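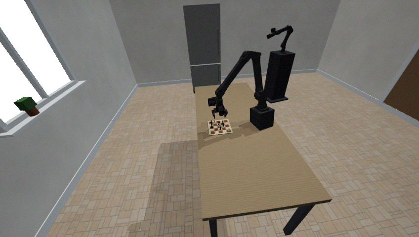 Pokolora Tabletop Cell: Simulated Chess Handling Package

Set-up, routine care and fault correction

The Pokolora Tabletop Cell is supplied as a simulation package for sites that need to practise small-part handling before committing time on hardware. The package contains the room model, a table-mounted arm with a two-finger gripper, a chessboard with pieces, and the configuration files that tie them together. It is maintained by Ramasamy at the Endmont office. The notes on this page apply to the current release and replace the July sheet.

Contents of the cell

The working arm is black and stands on a box-shaped base fixed to the tabletop. The base origin is the reference for everything else on the table. Two further arms stand on floor pedestals in the room model. They are loaded as static bodies by default and take no commands until a controller is assigned to them. Leave them static unless the site licence covers more than one active arm, as each active controller adds to the solver load.

The chessboard and pieces are separate bodies. The board is fixed after placement. The pieces are free and will move if touched, so a poor approach path shows up as displaced pieces and not as an error message.

First set-up

Load the room before the arm. If the arm is loaded first, the base is placed at the world origin and will be found at floor level. Open the cell file, set the base to the table frame and save once before adding the controller.

Run the controller at a step rate of 500 per second. Lower rates are accepted, but below 300 the finger contacts become unreliable and pieces can slide out of a closed grip. The rate is stored with the cell and must be set again after importing a file from an older release.

Place the board so that every square can be reached with the gripper pointing straight down. The board may be turned relative to the table edges. Enter the angle in the board record; do not rotate the pieces separately. The reach check lists any square that fails. Failures normally occur in the corners furthest from the base, and moving the board a little towards the base clears them.

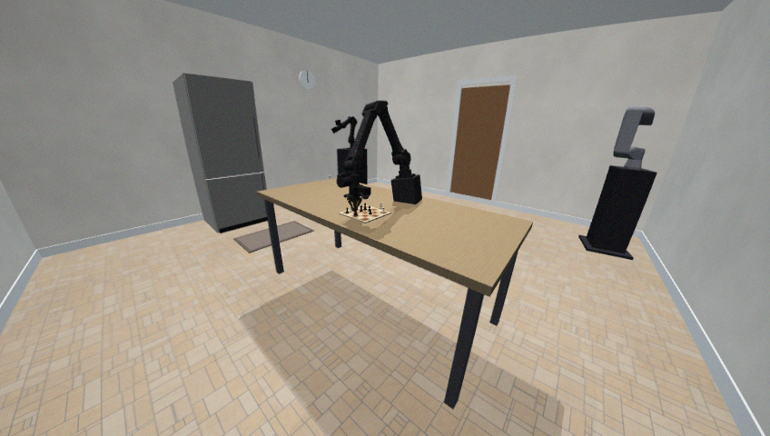
Table arm with gripper lowered over the left side of the board. Board set at an angle to the table.

Where a viewpoint is needed for monitoring, use one that takes in the base, the elbow and the whole board together. A view with the elbow hidden is of little use when a joint limit is being traced. Stored viewpoints are kept with the cell file and are not affected by a reset.

Gripper alignment

Alignment should be checked after any change to the wrist offset, the finger model or the board record. The check is carried out with the fingers open and no piece held.

1. Send the arm to the ready position and wait for joint velocities to settle at zero.

2. Open the fingers fully. Compare the commanded opening with the reported opening. If the two differ, reload the finger model before going further.

3. Bring the gripper down beside the board, over bare tabletop, and stop above the surface. Read the height of both fingertips. They should agree. A difference between them points to a wrist roll error, which is corrected in the tool record and never in the board record.
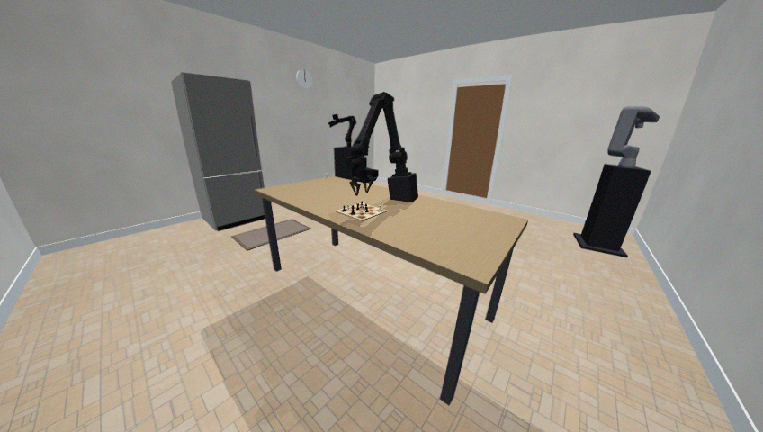
4. Move to the near corner square and then to the one diagonally opposite. Note the offset at each. Equal offsets in the same direction mean that the board position is wrong. Offsets in opposite directions mean that the angle is wrong.

5. Correct one value, save, and repeat step 4. Changing position and angle in the same pass makes the second reading impossible to interpret.

Picking between close pieces

The fingers are wide behind the tips. On a crowded part of the board the tips may clear a neighbouring piece while the body of the finger does not. Set the approach so that the opening direction of the fingers runs along the emptier line of squares. If both lines are occupied, reduce the opening and come down from directly above.

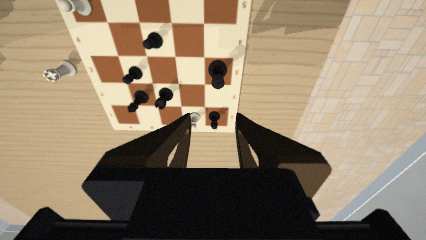 Contact margin is set per piece type. The supplied values suit the standard set. Replacement sets need their own values, taken from the widest part of each piece at grip height. Pieces with a notched or irregular head should be gripped below the head.

Routine care

Clear the contact log every 200 cycles. The log is held in memory and slows the cell as it grows. At 3000 cycles, reload the cell from the saved file and repeat the alignment check in full. Small errors in the resting height of pieces build up over long runs and are removed only by a reload.

Common faults

Arm trembles at rest: step rate too low, or two controllers assigned to the same arm.

Piece jumps when gripped: contact margin too large for the piece type.

Piece sinks into the board: board loaded as a visual body only. Reload with collision enabled.

Arm stops short of a square: joint limit reached at the elbow. Run the reach check again.

Shadows missing from the view: lighting disabled in the display settings. Has no effect on the controller.

Fault reports should include the cell file, the contact log and the release number. Reports without the log will be returned.

Technical contact: Bhavana Naidu, Ramasamy, Endmont office | © Ramasamy | Back to top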